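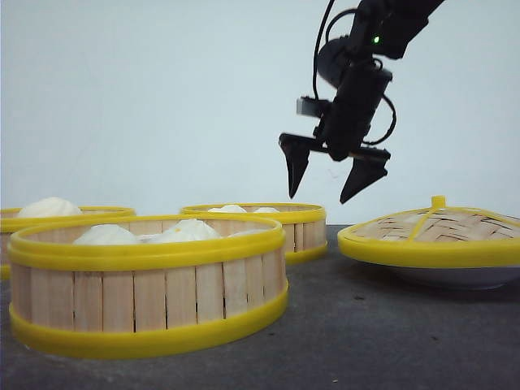 ## A nominal size should come with a measurement

*Rukhsana Sethi, November 3, 2025*

Household goods are sold by nominal size. The number on the box places the item in a family, and the buyer is left to work out which of its dimensions, if any, the number refers to. A saucepan may be measured across the outside of the rim, the inside of the rim or the base. A lid may be listed by its own width or by the width of the pan it fits. Retailers regard this as a minor matter of labeling. I regard it as a defect in the product, and I think it should be treated as one at the point of sale.

In June I went through the kitchen section of the Brakcombe catalog, which has 557 entries with a stated diameter. Of these, 127 say where the diameter was taken. The remainder give a bare figure. The Stornetti range is better on pans and worse on lids. Pinum prints an outline drawing for most items, with arrows, and then leaves the arrows unlabeled on anything sold as a set.

The usual defense is tolerance. Makers say that materials move, that tooling wears, and that a single figure would promise more accuracy than the process can hold. This is an argument for publishing the tolerance. A figure with a stated reference point and a range is useful even when the range is wide, and a buyer can decide whether the worst case will still fit.
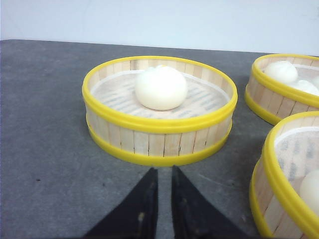

Sets make the problem worse, as the fit between members matters more than the size of any one of them. A buyer who owns a set and wants one more piece needs the mating dimension, and that is the dimension most often left out. Round bamboo steamer baskets with bright yellow rims, three to a table, are a fair case: the listing for such a basket should give the inside and outside width of the rim as separate figures, along with the height of one tier. Bukhari lists a single diameter for its steamers and calls the pieces "stackable," with no statement of what they stack on.

I would ask for two changes. First, every nominal size should be followed by one measured dimension, with the reference surface named in plain words – "outside of rim" is enough. Second, anything sold to fit something else should carry the dimension of the joint. Neither change requires new tooling or a new test method. 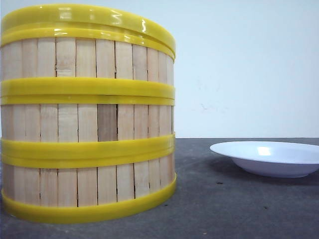
*Wooden slats and yellow plastic bands, with a white bowl.*

There is a cost, mostly in returns from buyers who measure what arrives and find it out of range. I accept that cost on the makers' behalf. At present it is carried by people who buy a lid, find that it drops into the pan, and put it in a drawer.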